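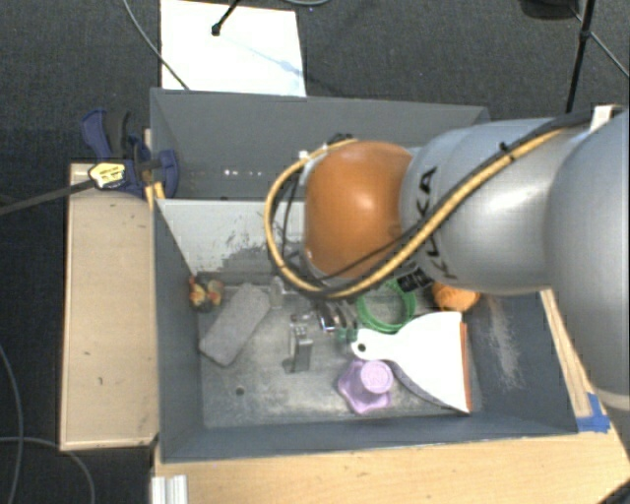 Every November the Okeneck Athletic Hall of Fame puts out its list of new members, and every November I read the short biographies and believe less of them.

I don't mean the people are frauds. Most were fine athletes and a few were great ones. I mean the three-sport star, the kid who lettered in everything and supposedly could have gone pro in any of it. We talk about him as if he were a species that died out when parents discovered travel teams. I'd like to see the evidence.

Take the plaque for Edvin Nygård. It credits him with 39 goals in his last soccer season, a school record in the half mile, and a batting title. I went through the old newspapers at the library for two evenings. The goals are there, or near enough if you count scrimmages. The half mile record was set in a meet with one other school. The batting title was for a summer league of four teams, one of which folded before July. He was the best athlete in a small town that had very few boys to choose from, and he played every sport because every sport needed bodies.

That was how it worked. Okeneck had 2,739 people when he graduated. A coach with 13 players on the football roster doesn't tell his fastest runner to go home and rest his knees for spring. You played. If you were quick and strong at 17, you were quick and strong in all of it, against other boys who had also picked up the sport the week before.

So when Adi Yusof, who coaches track here now and whom I like, tells parents that specializing is ruining the modern athlete, I want to ask what he's comparing them with. Melaniia Nechyporuk only swims. She has swum since she was seven. I would bet my car that she's better at her one sport than Nygård was at any of his, and she'll get no plaque for variety.

There may be good reasons to keep kids in several sports. Sore shoulders are one, and boredom is another. Marta Chornovol quit tennis at 15 and told me she couldn't stand the smell of the court anymore. I take that seriously. But it's an argument about children being happy and healthy, and it ought to be made that way, without dragging in a golden age that looks pretty thin once you pull the box scores.

The Hall takes nominations until the end of the month. I have put in Nechyporuk's name. Under "other sports played" I wrote "none," and I hope they print it.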